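From: Mandla Msimang
To: keyboards-and-input list
Date: December 2023
Subject: Re: skin tone picker in Cinero, and a wish list for flags

Ibrahim Fashola wrote:
> Has anyone tried the new symbol picker in Cinero yet? I updated on my
> work phone and the long press seems to behave differently from before.
> It used to open the tone strip right away, and now I get the search
> box first. Also, my mother's phone is still on the old version and when
> I send her one of the new family symbols she gets a row of separate
> heads with little boxes between them. Is that a font problem or an app
> problem? I would like to know who to complain to.
>
> Ibrahim

Hi Ibrahim, hi all,

Yes! I've been playing with it every evening and I really like it, so let me try both of your questions.

The long press first. The search box comes up if you press on a symbol in the Recents row, and the tone strip comes up if you press on the same symbol in its own category. I missed this for days and thought my thumb was too slow. There's a setting under Typing, then Symbols, called "Quick variants", and if you switch it on the strip comes back everywhere. It also remembers your tone per symbol now and not one tone for the whole keyboard, which I've wanted for ages (my waving hand and my thumbs up never matched).

Your mother's row of heads is a font problem, and a pretty charming one once you know how it works. A family symbol gets sent as several people glued together with an invisible joiner character. A phone with a font that knows the combination draws one picture. A phone with an older font draws the pieces it has. The little boxes are a separate fault – the joiner should draw nothing at all, and older builds of the Eder font gave it a visible glyph. So complain to whoever ships Eder on her phone, and ask for the March build or later. Her messages themselves are fine, and the old ones will redraw properly once the font is updated.

If you want to see it for yourself, paste a family into a plain text editor and hit backspace once. In Savau the whole family goes. In Stallstead you lose one person at a time, starting with the youngest child, and my daughter laughed so hard at this that I had to do it again with every family in the list.

Does anybody here know which of those is supposed to be right? I can make a case for both. Whole-symbol delete is what most people expect, but piece-by-piece is so handy when you picked the wrong one and only want to drop the last person.

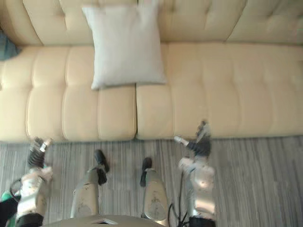

White pillow on the cream sofa

Now the wish list. Ibrahim, you asked last month what we'd all add if we could, and I've finally got mine down to 2 things.

The first is better search words. Cinero finds the folded hands if I type "please" or "thanks" but gives me nothing for "pray", and my aunts would never think to type anything else. I counted the search words in the file that comes with the download and there are 1111 of them, for a set of symbols a good deal bigger than that, so plenty of pictures can't be reached by typing at all. The file is plain text, one symbol to a line, and anybody can send in additions. I did a batch for food last night and it was great fun. Somebody who cooks more than I do should take the breads.

The second is regional flags. I know, I know, we had that whole thread. But the tag method is already there and works for a few places, and a keyboard could offer more of them and let the font catch up.
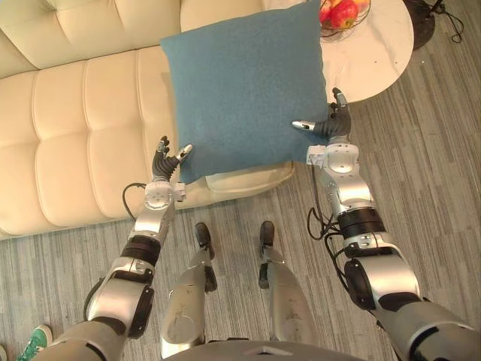

Teal pillow held up over the sofa

One question back to you all: is anyone seeing the picker jump to the top when you rotate the phone? Mine does it in Savau and nowhere else. I scroll all the way down to the symbols, turn the phone sideways to type properly, and I'm back at the smiling faces. If it's only me I'll wipe the keyboard data and start over, but if a few of you get it too I'll write it up for the tracker.

Ibrahim, let me know whether "Quick variants" does the trick on the work phone. Some of those have the settings page locked.

Mandla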